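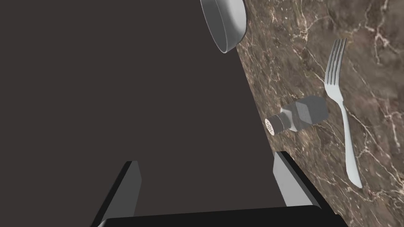

4.2 Open Day Demonstration

The tabletop system was shown to the public at the Batedwood open day, held on a Friday in October. The purpose of the session was to observe how visitors without technical training understood a simulated manipulation task when it was shown from the viewpoint of the gripper. Earlier evaluations within the Busholm project had used only staff and graduate students, who were already familiar with the Gallagher simulator and its controls.

The demonstration ran on two stations. At the first, visitors watched the rendered gripper view on a wall display while a member of the project staff controlled the arm. At the second, visitors could control the arm themselves for one trial. Each trial began with a spoken instruction naming one tabletop object, and ended when the visitor released the controls or when 7 minutes had passed. Staff members answered questions about the controls but did not suggest a direction of approach. Sessions were open from the morning until the building closed, with a short break at noon to restart the logging software.

A total of 307 visitors signed in at the two stations. Of these, 29 agreed to complete a trial at the second station and to answer a short written questionnaire. The remaining visitors took part as observers only, and no data were kept for them beyond the sign-in count. Persons under the age of consent were welcome to watch but were not asked to complete the questionnaire.

Figure 2. Simulated gripper view from the demonstration, with the fingers open and the countertop at the right.

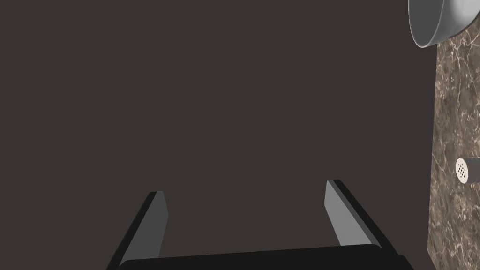

The questionnaire addressed a single matter, namely whether participants could tell where the gripper was in relation to the countertop. This was chosen over a measure of task success, as the time allowed for each trial was short and the controls were new to every participant. Answers were given in free text and later sorted by two members of the research team working separately. A common difficulty concerned views such as Figure 2, in which the counter appears only as a narrow strip and the dark surface beside it has no markings. Several participants wrote that they could not judge their distance from the counter in such a view. Others said that they had used the bowl as a landmark and had steered toward it even when it was not the object named in the instruction.

Comments from observers at the first station were noted informally and are not included in the analysis. They did, however, lead to one change in procedure. Observers often asked which way the arm was facing, and staff began to state this aloud at the start of each trial — a practice that was then kept for the rest of the day at both stations.

4.3 Limits of the Demonstration

The open day was not a controlled study. Participants chose to take part, and many had watched other visitors before their own trial. The order of instructions was fixed, so that effects of order cannot be separated from effects of the object named. These limits were accepted in advance, and the responses were used only to guide the design of the display in the Gultell trials, which are reported in the next section.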